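Speaker notes, open day talk, Brirnside demonstration hall
Slot: 2 pm, directly after Setareh Salehi's welcome. Questions go to the end.

Opening. Give name and role. State the topic: what the Flarnent hand does in the handling demonstration and what visitors should look for when they go through to the floor. Do not repeat the site history, Setareh covers it.

Say early that the talk deals with grasping. Navigation and speech belong to Raimonds Sproģis at the next station. Last April half the questions were about speech and we ran over.

Task definition. The hand takes a carton, holds it, and gives it up on request. The carton is not fixed in a jig. Position and angle vary from one run to the next. The controller is given a nominal width and a force ceiling and has to find contact by itself. Mention that the Maihi planner proposes the grasp and the Cloltley controller closes the fingers. Two separate programs, two separate logs. People tend to assume one.

Pause. Picture up.
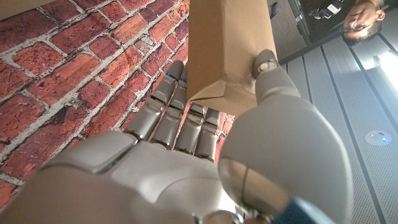 Grasp selection is where most of the design time went. For a tall, narrow carton the planner looks for a pair of opposing surfaces near one end and discards anything that would need the full span of the hand. Point to the thumb against the right face, then to the fingers on the other side of the pinch. Point to the folded end, where the flaps overlap into a triangle. A folded closure gives under load in a way a flat panel does not, and the force ceiling has to allow for it. If asked about materials: cardboard is treated as compliant in the model, with one stiffness value for panels and a lower one for folds.

Force control. Closing runs in 3 stages: approach, contact, hold. Approach is position controlled. At contact the controller switches to force and the finger targets are dropped. Hold adds a small margin over the minimum estimated grip. Do not quote newtons, the calibration sheet is being revised.

Figures for the slide. 115 grasps logged in the last test block. 7 ended in a stop by the controller, all at the contact stage. A stop is a correct response to a bad reading and should be reported as such. Do not let it be written down as a drop. Cycle time is about 2 minutes including the reset, so a group will normally see more than one run.

Visitor instructions. Stay behind the floor line until the operator calls you forward. Bags on the rack. When taking the carton, hold it first, then say "release." Pulling early raises the grip force and delays the handover.

Likely questions:
Can it handle glass? Not tested here.
Does it learn during the demonstration? No. Parameters are frozen for the day.
Who stops it? The operator, by hand switch.

Hand over to Raimonds. Leave the last slide up, it has the contact address.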